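Spring Walk-Through: Pornedberg Memorial Garden
Safety checklist, with my comments

Hi all! I did the April walk-through on Wednesday, starting at the Ullar Street gate and ending at the shed. Same list as last fall, with my notes under each item. OK means leave it alone, FIX means before the dedication, WATCH means look again next month. If you gave toward the new beds, thank you, they look wonderful and I got a bit teary by the dogwoods (more on the dogwoods below, they're in the way of the handrail).

ENTRANCE AND PATHS

1. Gate opens fully and latches
OK. It squeals, but it latches. I gave the hinge a shot of oil and it squealed slightly less.

2. Path surface firm and level
FIX. The gravel has washed down toward the street side again and left a dip right where the path turns. I caught my own foot in it! Grerex did the original edging and I've asked them to come out and quote for raising it. In the meantime I put two orange cones there, so please leave them be even if they spoil the view.

3. Path width at least 36 inches
OK except at the big hosta bed, where the leaves will flop over by June. WATCH. I'd move the front row back a foot and be done with it.

4. Engraved pavers flush, no rocking
FIX. We have 111 pavers down now and I stood on every single one, heel then toe, which took most of the morning and got me some looks from the dog walkers. Three of them rock. They're all in the row nearest the fountain, so I suspect the sand under them has washed out. I've chalked an X on the corner of each. The chalk will come off in the rain, families don't need to worry.

5. Handrail at the steps
WATCH. The rail itself is solid, I leaned on it with everything I've got. But the lower dogwood has grown right across the top end and you have to let go to get past it. It needs a light prune after it blooms. After, please! I'll be heartbroken if somebody goes at it now.

SEATING

6. Benches anchored, no splinters
OK on the long bench and the curved one. FIX on the bench by the birdbath: the second slat has a split along the front edge, just where the backs of your knees go. Sandpaper might do it, but I'd rather see a new slat. I taped over it for now.

7. Armrests tight
OK. One bolt needed a quarter turn and I had the wrench in my bag.

WATER AND ELECTRIC

8. Fountain pump cover locked
OK. Key is back on its hook.

9. Outdoor outlets covered, GFCI trips and resets
Mostly OK. The one behind the Min bed tripped fine but took a couple of tries to reset. I want the electrician to look at it before we plug in the speakers for the dedication. FIX.

10. Path lights
WATCH. They come on at dusk all right. The two nearest the gate are dimmer than the rest, and I couldn't decide if that was dirt or age. I wiped them and went home, so whoever's there next in the evening, tell me what you think.
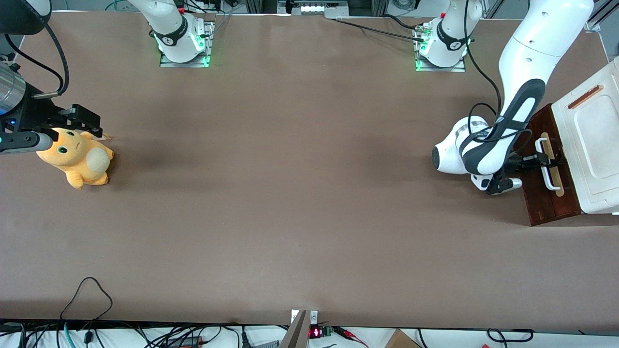 11. Hose reels wound, no hose across the path
FIX, and this one's on us. The hose was lying straight across the main walk when I got there at 8:30. Please, please wind it back when you're finished watering, even if you're coming right back.

SHED

12. Tools hung up, blades covered
OK! Really nice job, the loppers even have their cover back on.

13. Sprays and fertilizer locked away
FIX. The cabinet was locked but there was a jug of weed killer sitting on the floor beside it. It's inside now. If the cabinet's full, text me and I'll make room.

14. First aid kit stocked
FIX. No tweezers, and the bandages are down to those tiny ones that don't cover anything. I'll pick some up. Gloves and eyewash are in date.

15. Fire extinguisher charged and tagged
OK. Needle's in the green and the tag is good until next spring.

TREES AND PLANTS

16. Dead or hanging limbs
WATCH. There's one dead branch in the old maple, high up on the parking lot side. It isn't over a bench or the path, but I don't love it. I've asked for a price from the tree people.

17. Thorny or irritating plants away from seating
OK. The barberry is gone at last and my forearms are grateful.

STILL TO DO BEFORE THE DEDICATION
Reset the rocking pavers
Fill the dip at the turn
New slat, birdbath bench
Electrician for the Min bed outlet
Tweezers and proper bandages (me)

If you can take one of these, write your name next to it on the sheet inside the shed door. The pencil is on a string this time. I'll be back to recheck the FIX items once the gravel is done, and I could use a second person with a level for the pavers.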